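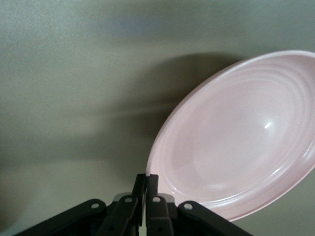
Avthorpe Community Kitchen: second progress report to the Gornness Fund

Period covered: January to June

1. Summary of position

The kitchen has been open to hirers and lunch club users for the whole of the period. Of the work items agreed in the grant letter, the gas supply, the extraction and the cold store are complete. Flooring is complete apart from the threshold strip at the rear door. Decoration and the replacement of the serving hatch are outstanding. We do not ask for any change to the total award, but we do ask for a change to the payment dates, set out in section 5.

2. Use of the kitchen

The lunch club served 87 meals in its busiest week, against a target of 40 in the original application. The target was set before the day centre at Grotitz closed and should be treated as out of date. We propose 117 as the planning limit for a full week, as this is what the cold store can hold between deliveries. Evening hire has been slower. The two regular bookings are a bread-making class and a preserving group, and neither uses the ovens after nine.

Crockery is now held in one place, with a single stock list. Breakages are replaced from the hire income and are not charged to the grant.

3. Building works

Extraction. The Baran unit was fitted in March and commissioned the same month. Airflow at the hood was measured by the installer and met the design figure on both speeds. Noise at the boundary is within the planning condition on low speed. On high speed it is close to the limit, so high speed is locked out after eight in the evening. Filters are washed weekly and the dates entered in the kitchen log.

Cold store. The door seal supplied with the unit was faulty and was replaced under guarantee. The temperature record is continuous from the day of the repair. Readings before that date have gaps and should not be relied on.

Flooring. The sheet flooring was laid over two weekends to avoid closing the lunch club. The contractor has been asked to return for the threshold strip and the final five per cent is being held back until this is done.

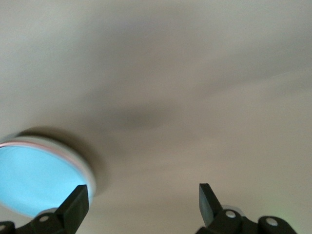

Decoration has been put back to the autumn so that it can follow the hatch, which will disturb the plaster on the dining side. The specification is for washable paint to all walls and ceilings in the food areas, in a pale warm shade. Walls will be a matt finish to hide the repairs around the old pipe runs. The ceiling colour will stay in the same range of plain beige and off-white, a shade that reads cream in some light and greyer where a shadow falls across it, so sample patches will be looked at in the morning and again after dark before the order is placed. One quotation has been received and a second is awaited.

4. Risks

The main risk is the lead time on the hatch shutter. The supplier has moved the delivery date once already. If it moves again, decoration will fall into the winter hire season and some evening bookings would have to be cancelled. The loss of income would be small and can be met from reserves.

A lesser risk is the water heater, which was outside the scope of the grant. It is working but parts are no longer made for it.

5. Request

We ask the Fund to move the third payment from August to October, to match the revised dates for the hatch and the decoration. The final payment would stay as agreed. Invoices for the extraction, cold store and flooring are attached, with the installer's test sheet.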